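Nokudano Bimanual Handling Project
Progress report to the Conari Fund
Monday, January 26, 2026
Prepared by Oddur Lauritsen

1. Summary

Work in this period covered the second task family, in which two arms handle soft packaging in a shared workspace. We recorded 400 teleoperated demonstrations and kept 300 for training after review. The policy trained on them was tested in 30 trials. The milestone for this period is met, with one item carried over.

2. Task and setup

The task is to feed a pet: open the bag, scoop out food, fill the bowl, and close the bag again. Both arms are bolted to one rail, so their positions relative to each other stay fixed between sessions. Objects from other task families share the floor with the ones in use, and the policy has to leave them alone.

The bag is the hard part. Its top has to be held from both sides, and the crinkled material folds a different way each time. We log the two arms as a single action stream at a common rate. Our earlier method used one stream per arm and let the timing drift apart on long demonstrations.

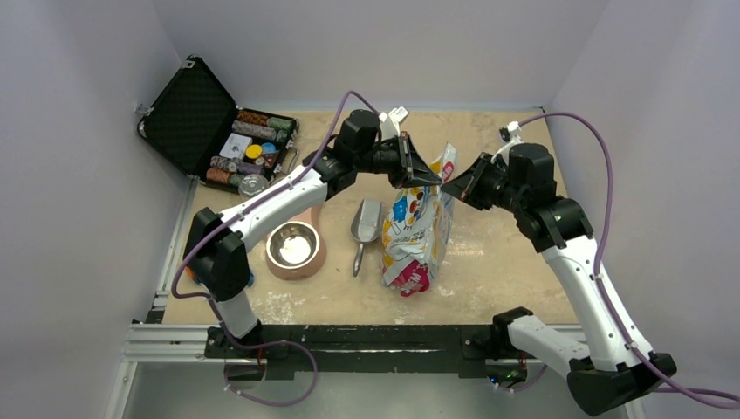 3. Results

Both grippers took hold of the bag top in 87 percent of the demonstrations on the operator's first try. The rest were kept only if the second try was clean. In testing, the policy grasped the bag reliably when it stood near the center of the floor. It did worse with the bag close to a wall, where one arm has to reach across the other.

Scooping is less settled. The policy often picks up the scoop at a poor angle and spills on the way to the bowl. We do not yet report a score for the full task.

4. Carried over

The comparison with the Vilela baseline is not finished. Their released code expects separate streams, and our converter still drops the last few steps of each recording.

5. Next period

We will record more demonstrations with the bag near the walls, fix the converter, and run the baseline on the same trial positions. The budget is unchanged. We ask that the Wemetti equipment line stay open until the spare wrist motors are delivered.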